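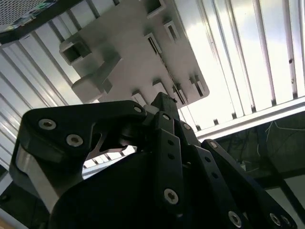
Wrist cam, multi-finger hand under the grey clip housing.

From: Makis Balaskas
To: plurnlow-teleop list
Subject: Re: [plurnlow-teleop] grey housing demos, what counts as a keeper?

Quick one before I have to give the cell back. Replies inline, sorry for the order, I answered the easy ones first and then moved things about.

> Hi all,
>
> Picking up the Nollholm housing task from April. Before I start on
> another batch of demos I'd like to agree on what we keep. Last time
> we each had our own idea and the training set ended up a mix of
> three different grasps. Some specific questions below.
>
> 1. Hand guiding or remote? I find hand guiding quicker for the
> approach but my own arm ends up in the wrist view half the time.

Remote for anything that goes in the set. Hand guiding is fine for working out the path, I still do it that way first thing, but don't record it. Two reasons. The arm in view, as you say. And when you're pushing the wrist around you steer by what YOU can see from where you're standing, which the policy never gets. With the glove and the wrist view on the monitor you're at least stuck with the same view it has.

Yes it's slower. My first hour on the glove was awful. Gets better.

> 2. Where should the fingertip make contact? I've been going for the
> flat near the edge but it skates.

Look at the pic up top. Underside of the housing from below, fingertip up against it. You've got the slots across the middle and right, the square boss at the left end with the opening in it, and the long shallow groove running diagonally between the slots. Stay off the boss. People go for it becuase it looks like a handle, and then the part swings and you're chasing it.

What I do is come up under the part slowly, touch, stop. Count to one. Then bring the other fingers in. The stop matters more than the exact spot. If you roll straight from touch into close, the replay has no clear contact moment and the model smears the two together. We had a whole batch from Cordeiro that did this and the policy learned to sort of pat the housing and leave. Funny for the first ten minutes.

> 3. Does background matter? The roof above the cell is very bright
> and I keep losing the edge of the part against it.

Matters, yeah. Bright slats behind a light grey part isn't a great combination, you can see how washed out it goes on the right hand side. I've locked the exposure on mine and put the value in the rig notes. Please use the same number, don't let it go auto. Auto hunts every time the dark fingers come up into view and you get brightness pumping all through the approach.

I wouldn't hang a sheet up there. Clurnska won't have a sheet up there and that's where it has to run.

> 4. How many do we need? The plan says 400 but I'm not sure whether
> that's attempts or successes.

400 keepers. So more attempts than that, obviously. We have 79 so far that I'd stand behind. I know the folder has a lot more in it. I went through the lot and most of the rest are either the old grasp or have a long dither in the middle where the operator's clearly talking to someone. No shame in it, mine too, but they're out.

> 5. Do we keep failures?

Keep them, seperate folder, tag them at the time. A drop you recover from is worth having if the recovery is one clean movement. A drop where you go hunting for ages and then get it by luck, bin it. Episode 3217 is a good example of a nice recovery if you want something to copy -- tip slips, operator backs straight off, comes in again from lower down, done. Don't be clever in the recovery. Back off, come in again.

> 6. Speed. I'm much faster than I was in the first batch. Should I
> slow down to match?

Don't slow down artificially, it makes people jerky. But don't race either. I'd rather have even speed through the approach and a proper stop at contact. If you feel yourself getting quick, take a break. I do 8 in a row and then get up and walk to the kettle. After that my thumb starts doing its own thing, the glove picks up every bit of it, and the thumb mapping isn't forgiving at the best of times.

> 7. Anything to check on the hand itself before starting?

Screws. All the link screws you can see in the wrist view, put a driver on each before you start, not tight, just snug. One worked loose on ours and there was play in the finger you could barely see but it was all over the joint data. Lost an afternoon to that. Also open and close it fully a few times before you zero the glove, and zero the glove with your hand relaxed, not held out flat. If you zero it flat the fingers will never quite close and you'll over-squeeze all session to make up for it.

And check the cables behind aren't going to catch at the top of the reach. Run the whole path once with no part up. Boring, do it anyway.

> 8. Any change to how we label?

Small one. Mark four points per episode now: start of approach, contact, closed, release. We were only marking start and end. Tool has the keys mapped already, it's the number row. If you miss one, go back and do it from playback, dont guess. Contact is the one people mark late. Mark it on the first frame the tip touches, even if the part hasn't moved yet.

Free text notes are still optional but if you changed grasp or reset halfway, write it down please. One line is plenty.

> Happy to do the next lot myself if someone can check the first few.

Yes please, and yes I'll check. Send me the first handful before you do any more, I'd much sooner say "stop further left" after five than after fifty. I'm on the rig mornings until 10, after that it's the Plurnlow people doing the bin task and they move the light, so if you do go on after them check the exposure and check the post hasn't been bumped.

One question back to the list: has anyone tried two operators swapping every few episodes? I'm wondering whether the mix of styles helps or just gives us the April problem again. My gut says fine so long as both use the same grasp, but I've got nothing to back it up.

Right, they're at the door. More tonight if the upload finishes.

Makis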